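Can it clear the table yet? A gallery of chores, part three

Every January somebody sends me a clip of a machine folding a towel and asks whether I've changed my mind. I run a small homewares shop in Brisirley with a tea counter at the back, so my interest in the answer is practical. Crockery has to be unpacked, priced, shelved, used, cleared, washed and put back, and the wages for all of that are the biggest cost I've got after rent.

So I keep this page. The rule is the same as in the first two parts: one chore, what it involves when a person does it, and my mark. I don't give points for promise. Vendors are welcome to write in, and a few have, mostly to tell me I don't understand the technology. Fair enough. I understand dishes.

1. Carrying a full tray

The Jirnent trolley did 3000 metres in a day at a trade hall and didn't spill a drop, going by the brochure. The brochure doesn't mention that the hall was flat. My counter is up a step from the shop floor, and so is every second café in this town. It also wants a person at each end to load and unload it, at which point you may as well walk.

Mark: a very dear trolley.

2. Setting out and clearing plates

The job I'd pay for tomorrow. Two hands help, and getting your fingers under the rim of a flat plate without scraping it along the table is harder than it sounds until you've watched a new starter try it on a Saturday.

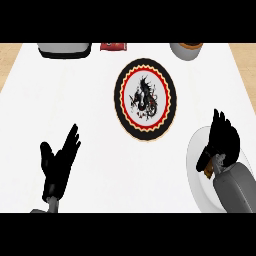

Simulated, like so much of what gets passed around. Two black hands over a white table, with the dragon plate in the middle and a plain white one under the right hand. I quite like the dragon plate, and I'd stock it. But a rendered plate costs nothing to drop, and I'd want to see the same job with real china, a sticky tabletop and a toddler in the next chair.

Mark: ask me again when there's breakage to sweep up.

3. Washing up

We've had a machine for this for decades and it's called a dishwasher. Mine takes a rack at a time and cost less than the service contract on the Soliman arm, which was quoted to me at $800 a month before installation. The arm would load the dishwasher. It would not scrape the plates first. When I asked who would, the rep said "your existing team".

Mark: existing team wins.

4. Counting stock

My grudging pass. Grorora lent us a shelf scanner for a week and it came back with 1043 pieces in the storeroom. I recounted by hand on the Wednesday, got the same number, and was in a foul mood until lunch. It can't lift anything or tell a chipped saucer from a good one -- but counting is counting, and I hate doing it.

Mark: yes, all right.

Part four will be bins, windows and the coffee grinder. If your machine can clean a coffee grinder, skip the video and bring it round to the shop. We shut at five.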